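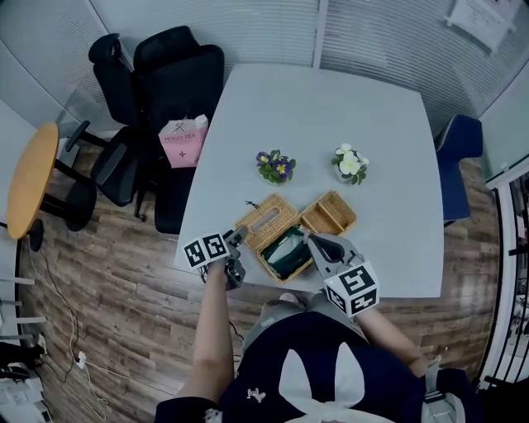

3.2 Gathering the demonstrations

Sorin Toma
November 2022
Print | E-mail this article
18 shares | 3 comments

We wanted our examples to come from an ordinary room, with the chairs and cables left where people had put them, and so most of the Drarnine set was gathered at a conference table using a pair of hand-held grippers, one for each hand. The person doing the task simply stands at the table and works (it does take a little while to get used to having jaws in place of fingers!), and the marker cubes on the grippers let us line up the two hands afterward. For the tabletop tasks we chose woven wicker containers and small potted flowers, things that are light and pleasant to handle but awkward enough in shape that a learner can't get by on one grasp.

Each session was limited to 20 minutes, because we found in October that tired hands make hurried, sloppy paths, and the Avram policy was only too happy to copy them.

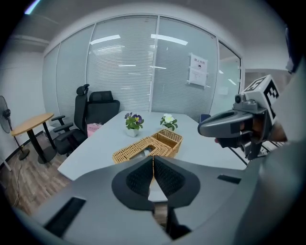

We kept 184 demonstrations in all, and we did not throw out the ones in which a grasp was tried twice, as long as the task was finished in the end. Our feeling, which the results in Section 4 seem to bear out, is that a second try teaches the learner something a perfect first try never could. Recordings with a long stretch of lost tracking were set aside, and the rest were trimmed by hand in Zomotik before training.

Figure 3. Gathering two-handed examples at the table.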